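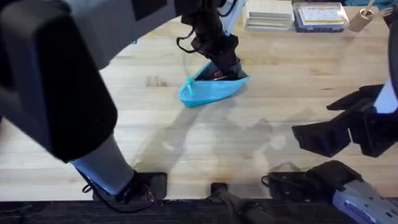

The blue boat has one pointed end and one flat end.

Rarnow Kids > Things Near You > Shapes > Why do things have the shape they have?

Why do things have the shape they have?

Look at the things on your table at home. Maybe there is a cup, a spoon, a pen and a toy. Each of them has its own shape, and somebody had to choose this shape before the thing was made. In this page we look at a few things that many children know very well.

The boat

A boat is long and it is pointed at the front. The front of a boat is called the bow. When a boat moves forward, it must push water out of its way, and a pointed bow pushes the water to both sides. If you want to feel how this works, put your hand in the bath. First move it with the palm in front, then move it with the thin side in front. The second way is much easier.

The back of a boat is called the stern. On many boats the stern is flat. The body of the boat is the hull, and the hull is hollow. A hollow thing has space inside. The hull pushes a lot of water away, and the water pushes back up and holds the boat. A toy boat keeps the same shape as a big one, even if it sails only on a table.

The table

A table is flat so that things can stay on it. When a table is made of wood, you can also read a little in it. The long lines are called the grain. They come from the way the tree has grown. Every year the tree gets a new ring under its bark. A tree with 46 rings is 46 years old! When the trunk is cut into planks along its length, the rings become long lines.

Sometimes there is a dark spot between the lines. It is a knot, and it shows you where a branch was growing. You can find some knots on the table in the picture, mostly on the left.

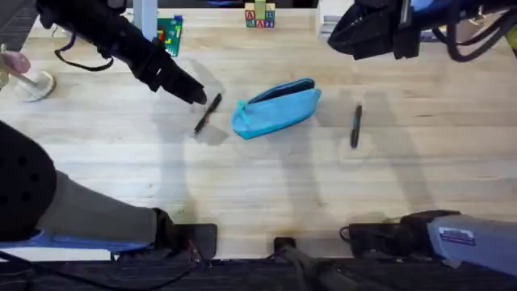

Things to write with and things to build with: a pencil case, pens, letter blocks and bricks.

The pen and the pencil case

A pen is long and thin because your fingers have to go around it. Take a very thick marker and write your name, then do the same with a normal pen. Which name is smaller and more clear? The cap keeps the ink from drying.

A pen has a small end, so it does not like to stand up. When you put it down, it is happy to lie on its side, and if it is round it may roll away. For this reason we have pencil cases. The light blue case is long, as pens are long too. It closes with a zipper. A zipper has two rows of small teeth, and the slider presses the teeth together when you pull it.

The blocks and the bricks

Alphabet blocks have flat sides, and with flat sides you can build a stack. Try to make a stack of balls and you will see the difference very fast. The blocks in the picture have letters in different colors. Can you find a red A and a blue B?

Building bricks have another idea. They have small round bumps on the top, called studs. The stud of one brick goes tightly into the bottom of the next brick, so you can lift both together. The flat green plate is a baseplate. It has studs also, and it gives your house or your garden a ground to stand on.

Try it yourself

You need: two sheets of paper, some tape and a few coins.

1. Fold the first sheet into a small box without a lid. Close the corners well with tape.
2. Fold the second sheet into a boat with a pointed bow.
3. Put both into a bowl of water and push them gently with one finger.
4. Put the coins inside, one after the other.

Which one goes straight? Which one can carry more coins? Draw your box and your boat, and write the number of coins next to each of them.

Words to remember

Bow: the front of a boat
Stern: the back of a boat
Hull: the body of a boat
Grain: the lines in wood
Stud: the small bump on a building brick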